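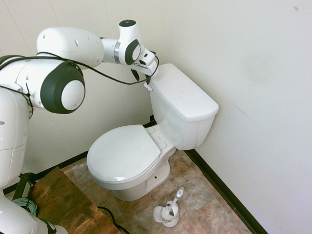 Drop-in tank tablets are a scam, change my mind. I bought Roseo for 10 months. A white two-piece toilet jammed in a corner, like mine, needs a brush and nothing else.
kekeli_a

Forums > Bathroom > Cleaning
New posts Search Members Log in

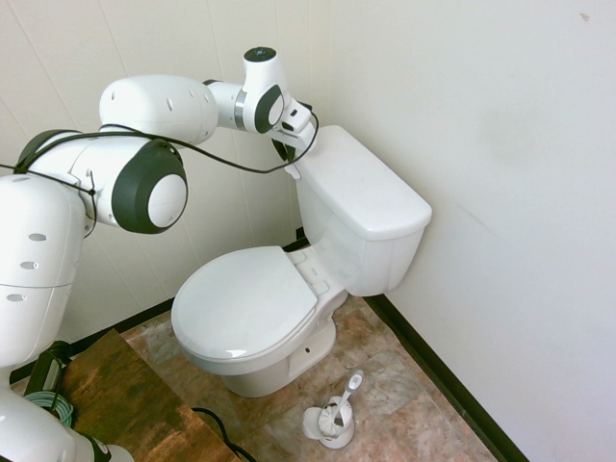
Says who? Hard water here, and Cloltance cut my scrubbing in half. With the tank in the corner of a small bathroom you can't get a brush behind it anyway.
robel47
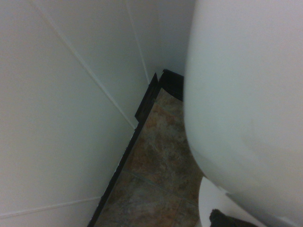
Posted by nele_p, January
Half by what measure? Tablets don't touch the floor trim, and mine gets grimy first. I'd want to see it without the blue dye.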